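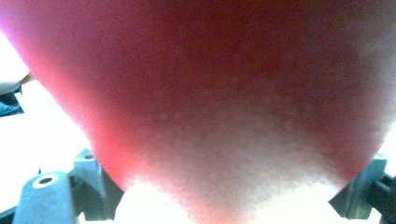
Red fading to pale pink, close up.

# Shelf Tags and Register Prices at Two Stores in Deltelberg

Aicha Morsy, Wian Makhubela, Salma Bouazza
Retail Management, fall project

## What we wanted to know

Our project compares the price on the shelf with the price at the register. We picked two stores, Dellon and Edo, which sell many of the same household goods. Dellon prints paper tags in the back office. Edo switched to electronic tags last spring. We expected Edo to have fewer errors.

## How we did it

We visited each store three times in October, always before 10 a.m. Both managers let us use a price-check scanner. We used the same shopping list on every visit, covering cleaning supplies, paper goods, batteries and canned food. One person read the shelf tag out loud, one scanned the item, and one wrote down both prices. If the tag was missing, we left the item out and wrote that down separately.

We didn't check produce or anything sold by weight. We also left out loyalty card prices. Edo shows these on the same tag as the regular price and Dellon does not, so we couldn't compare them fairly.

## Results

We found 11 mismatches in all. In two of them the register price was lower than the tag. In the rest the customer would have paid more.

Most of the errors at Dellon were old sale tags that had been left up after the sale ended. The worst spot was the end-of-aisle display, where the same item had one tag on the display and a different one on its regular shelf. The scanner agreed with the regular shelf.

Edo did have fewer errors, but the ones we found were harder to explain. The tag showed the right price for a different size of the same product. Wian thinks the tags were paired with the wrong item when the shelf was rearranged. The manager said this was possible and that staff pair the tags by hand.
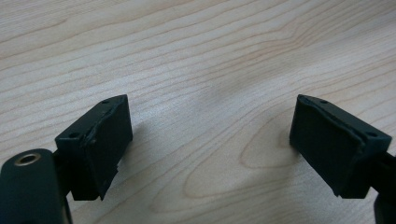 Abdelkrim Bensaid read our draft and asked why we had counted the display and the regular shelf as one item. In his view a shopper only sees one tag, so each tag should be checked by itself. We kept our original count, but we agree that checking each tag would have given a clearer picture of Dellon.

## Limits

All our visits were in the morning. Dellon changes its tags in the evening, and a late visit might have caught items halfway through a change. The list was short, and we chose the items ourselves.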